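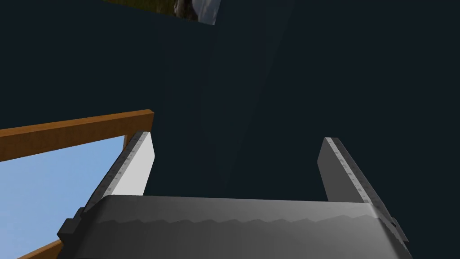 Simulated grippers that know when to let go

I've been following the Preltero group for a while, mostly because Kojo Quansah keeps answering my emails, and on 11 February 2019 they put their new write-up online. It's a good one!

The idea is pretty simple. They train a two-finger gripper entirely in simulation, with the view coming from right behind the hand, and they keep changing the room it works in (walls, light, a window, a picture hung crooked, that kind of thing). The new part is what happens after a bad grasp. Older versions would squeeze and hope. With this method, which they call Sunen, the policy guesses how likely the object is to slip, and if it doesn't like the odds it opens up and tries again.

They ran 308 simulated rooms and let the gripper retry up to four times in each. It ended up with a solid hold in 203 of them, and Fiifi Eshun told me the old policy never got close to that. She was most excited about the thin objects, which used to be hopeless.

I do wish they'd tested on a real arm. Kojo says that's coming, with 20 household objects to start, and they're hoping to have something to show by December. The code is up now under the name Clotent, and I'll be poking at it this week.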